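Search this site
Enter keywords

Balancing Power Across Borders: The Dengate Interconnector

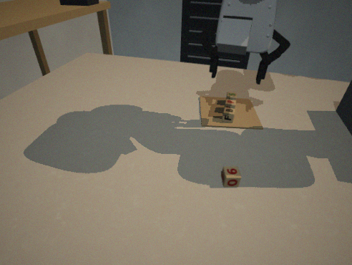

Gintarė Lukoševičius
Second-year student, Energy Policy

4 min read

My report looks at a planned power cable between two neighboring grids, known as the Dengate link, and asks who would gain from it. I picked the topic after a guest lecture by Edgars Vasiliauskas, who worked on grid planning before he started teaching. Most of my material came from the public planning file and from three interviews.

Background

The two grids, Uzor and Illgate, have different needs. Uzor has a lot of wind power and often makes more than it can use at night. Illgate depends on gas plants and pays high prices on cold evenings. At present they trade through one old line that is full for much of the winter. When the line is full, wind farms in Uzor are told to shut down while gas plants in Illgate keep running.

The proposed cable would carry up to 901 megawatts. The planning file says building it would take more than two years once permits are in place.

What I did

I read the hourly prices for both grids for January and July and marked the hours when the gap between them was large. I then used a simple spreadsheet model to move power from the cheap side to the expensive side until prices met or the cable was full. Margus Sepp checked my formulas and found an error in how I handled losses, which I fixed.

Findings

In January the cable was full on most evenings in the model. Prices in Illgate fell and prices in Uzor rose a little. In July there was much less trade, and on some days almost none. Sunday prices were close together in both months.

This means the gains are not shared evenly. Households in Illgate would pay less. Wind farm owners in Uzor would earn more, but households there could see slightly higher bills. Eglė Kļaviņa, who I interviewed from the consumer group Clekia, said this was the main worry her members raised. The planning file suggests using part of the cable's income to lower grid fees in Uzor, but it does not give an amount.

Limits

My model covers only two months of one year. It does not include power plants changing their bids once the cable is open, and it leaves out construction costs. I also could not get an interview with anyone from the Illgate grid company.

If I continue this next term, I would add the spring and fall months and test different ways of splitting the income.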